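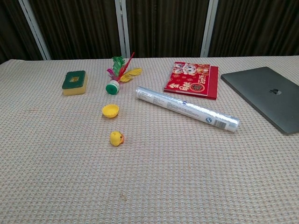 October, after lunch

The rulebook got to me before the coffee did. It is 46 pages long and called the Keltero Tabletop Guide, and it was written at Zuneseck by people who have strong feelings about where a sponge goes. I have been told to follow it to the letter this month and keep notes on where it chafes. So, notes.

Rule one is the layout. Everything goes in the far half of the table, flat on the cloth, and the near half stays clear. Fine. I have no quarrel with that. I used to put things wherever my hand stopped, and then the arm would have to reach past the cling wrap to get at the chick, and the cling wrap would roll, and there would go the afternoon.

Rule two says no object may be "of uncertain pose." I read this one out loud to the shuttlecock. It has feathers going in every direction and it has never had a certain pose in its life. I wrote "lying down, feathers mostly right" in the log and moved on. If Zuneseck wants better they can come and comb it.

Rule three is about things of value. Nothing on the table that you'd mind losing. The laptop is on the table. It is closed, it is off to the right, and I would mind losing it a great deal. The guide allows "one personal item, closed, outside the working area," and I spent longer than I'd like to admit on whether a laptop is an item or a mistake. I left it. I also wrote it down, which under the guide makes it a recorded deviation and therefore almost respectable.

The speed limit is the rule I like. Moltine runs its arm at whatever pace it pleases and has the chipped mugs to show for it. We are held to 5 percent for the first pass of any new layout, then 18, and we stop there until a second person has watched. At 5 percent you can read most of a page of the guide before anything gets anywhere. I did. It was the page about patience.

Before power, the checks: stop button within reach, sleeves up, phone out of the pocket, nobody's hands over the cloth. I say them out loud now. The first week I felt like an airline. Now I feel strange if I skip one, and I suppose somebody at Zuneseck would call that the guide working.

One complaint for the record. The deviation form has a box for "cause" and the box is the size of a stamp. In it I have so far written "me," "me," and "draft from door."

Mid-afternoon, first pass. Arm on the left, sponge first in line, my hand on the button and my opinions to myself. 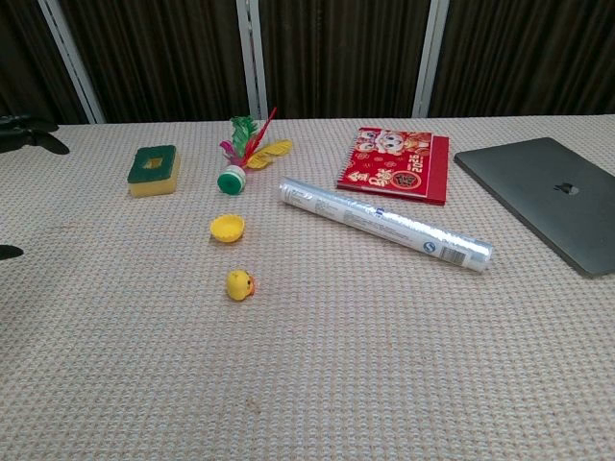

Evening, things to send to Zuneseck

Make the cause box bigger.

Say what counts as "flat" for anything with feathers.

Rule three needs a plain yes or no on laptops. I would vote no, and I would also be the first one to break it.

Page 31 tells you to check the stop button before powering up and page 33 tells you to check it after. I do both. Pick one or say both, but the new person at Ulloa did neither on the grounds that the pages disagreed, and I can't say the logic was bad.

Keep the slow first pass exactly as it is. I grumble about it and I'd fight anyone who took it out.

Tomorrow the same layout again, from the log alone, to see if my notes are good enough to rebuild it. I have just reread "feathers mostly right" and I am less confident than I was at lunch.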